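Crayfish on ice – how long can they sit out?
Posted in Graltlow Home Cooks, 01/12/2019

mudbug_marge
Hi everybody! I'm putting on a little crayfish supper for the folks on our street, and I've been going back and forth about serving them cold. My mother always brought them to the table steaming on newspaper, and that was that, but I had them chilled at a party in October and I haven't stopped thinking about them. I've ordered 31 pounds (I know, I know) and I'd love to hear how you all set yours out.
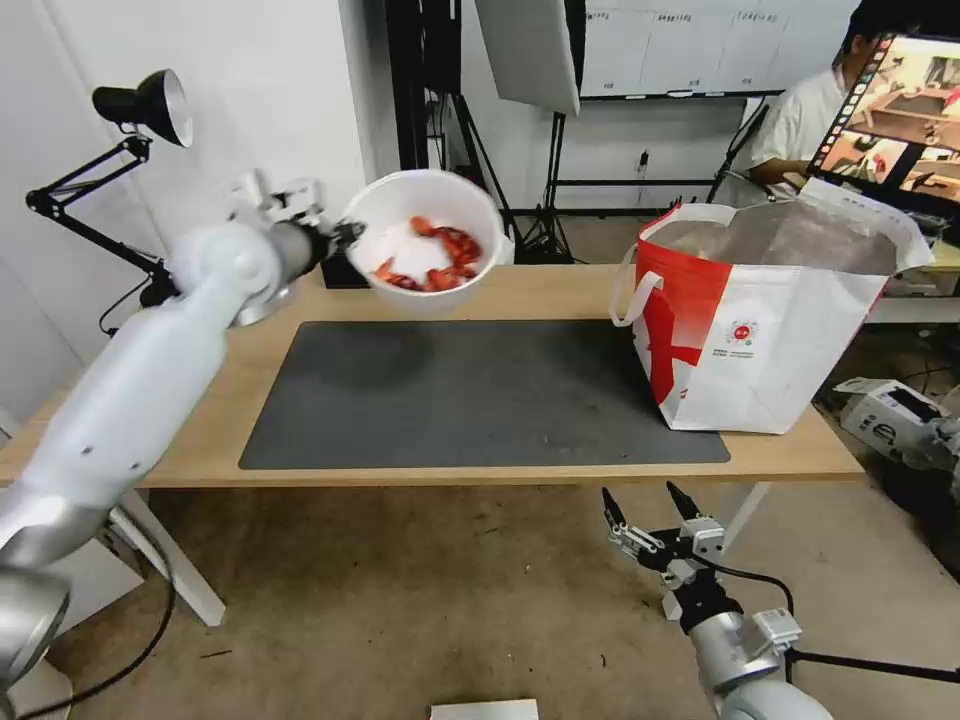

My big worry is the ice, and whether I need one giant tub or a bunch of little servings. I'm leaning toward little ones after all the dripping at that party. A plain white plastic bowl with crushed ice and the crayfish heaped on it looks so cheerful, all that orangey red against the white, and a dark mat under it saves the wood. I've got a good oak table from my aunt and I'd like to keep it good!

rossroadcook
Small bowls, yes. Keep the rest in the fridge and swap them out. I wouldn't leave cooked shellfish on the table past an hour or so, ice or no ice.

PlallancePete
Going to disagree with the whole idea, sorry Marge. Cold crayfish lose all their spice. Boil them, dump them, eat them. Ice just waters down the seasoning you paid for.

mudbug_marge
Pete, I knew you'd say that – you said the same about my shrimp! What if I soak them in the boil before I chill them?

rossroadcook
That's what I do. Half an hour in the pot with the heat off, then drain and chill in a covered pan. The flavor holds up fine. Pete hasn't tried mine.

PlallancePete
Pete has tried yours. Pete had seconds of the corn.

tidewater_jo
Can I put in a word for a strainer or a layer of lettuce between the ice and the crayfish? Otherwise the bottom ones end up swimming. Also, bring a sturdy shopping bag for carrying everything over, the woven kind with good handles. I had a paper one give out on the porch steps and there went 50 lemons.

mudbug_marge
Oh Jo, your poor lemons! Lettuce it is. I'll do one hot pot for Pete and the stubborn crowd, and the rest cold with plenty of melted butter on the side.

PlallancePete
I'll bring the newspaper.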